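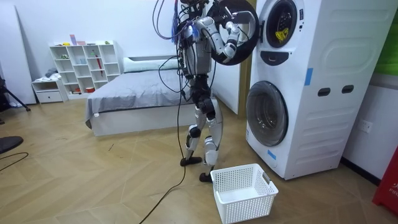 Home | Releases | Artists | Guides | Shop

Siltow Records Artist Handbook
Section 4: Setting Up a Pre-Order

Sep 18, 2019
By Emiliano Yáñez

Filed under: Artist Resources, Release Planning

Use this section once your masters are approved and the release date is fixed. If you are still waiting on a test pressing, go back to Section 3. A pre-order can be opened without the test pressing, but the ship date on the page has to say "estimated."

Before you start

You will need:

- Final track list, with writer credits for every song
- Cover art as a square file
- One finished song to give away or stream on the first day
- A login for Busside, the store system
- The catalog number from your release sheet

Setting up the page

1. Log in to Busside and choose New Release. Pick your artist name from the list. Do not type it in. Typing it makes a second artist page, and your older records will not show up next to the new one.

2. Enter the album title and catalog number. Check the spelling against the release sheet.

3. Add the formats. Each format is its own item with its own price. For a standard first run we press 800 LPs, so enter that number in the Stock box. Leave the box blank for downloads.

4. Upload the cover. The preview takes a minute to appear. Wait for it before you move to the next screen, or the upload is lost.

5. Enter the tracks in order. Mark one of them Instant. Buyers get that song as soon as they pay.

Note: The Instant track must be the same one we send to radio and press. On the Gutside album in May, two different songs went out on the same morning and the store had to be changed by hand.

6. Set the ship date. Add 16 days to the date the plant gives you. That covers trucking, counting the boxes and packing the mailers.

7. Save the page as Hidden and send the link to the office. We will read it over and reply with changes.

CAUTION: Do not post the hidden link anywhere, including a private fan group. Orders placed through it are real orders and cards are charged right away.

Bundles and signed copies

8. To sell a shirt with the record, choose Add Bundle and select both items. Shirt sizes must be entered one at a time.

9. For signed copies, make a separate item and set the limit yourself. Signing takes longer than most bands plan for. Laing signed theirs at the warehouse and needed around 3 hours, with help opening the sleeves.

Note: Signed inserts are easier than signed jackets. Ink on a gloss jacket smears if it is stacked too soon.

Going live

10. On launch day, log in and change Hidden to Public. Open the page on a phone and on a computer, and play the Instant track on both.

11. Place one test order for a download. Forward the receipt to the office and we will refund it.

12. Post the link. Use the short address from the Share tab. The long one stops working if the title is edited later.

If the page shows "Sold Out" right after launch, the Stock box was left at zero. Go back to step 3, enter the number and save again.

Changes to a ship date after launch are covered in Section 5.

Previous: Masters and Test Pressings | Next: Shipping and Delays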